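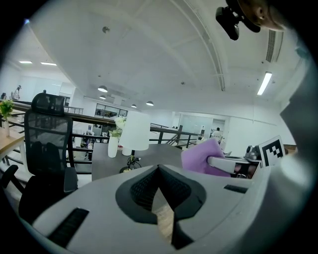 Readers wanted for a study of local newsletters

The Dulstead Newsletter Archive is looking for people to read old issues of the Dulstead Quarterly and mark them up for a searchable index. The work is paid and can be done at home or in our reading room on Lyons Street.

The archive holds 166 issues, and 1,053 pages have been scanned so far. We need 14 readers, starting in September. Each reader gets a set of pages and a short guide to the subject terms we use — street names, trades, clubs, family notices and so on.

You should be comfortable reading small print in English and able to give us five hours a week for eight weeks. No library training is needed. You will need your own computer. Readers who finish their set are paid $600. 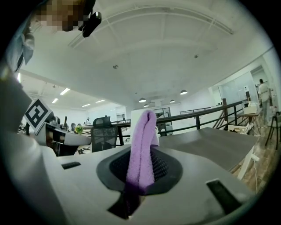
How to apply

Send a short letter to Suha Yammine at the archive desk. Tell us which hours suit you and whether you have read the Quarterly before. Please also index the sample page below and send it with your letter. List every person, place and business named in it, in the order they appear. Spelling should follow the page, even where you think it is wrong.
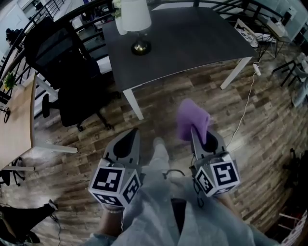 Dulstead Quarterly, No. 38, p. 7

The Faline Bakery has moved from Mill Lane to the corner of Lyons Street and will open at 6 a.m. The old shop is to let. Inquiries to Mr. Endeo at the feed store.

Questions about pay or access to the reading room go to Bernadette Nguyen-Tran. The room is on the ground floor, and the side door has a ramp. We reply to all letters, usually within two weeks.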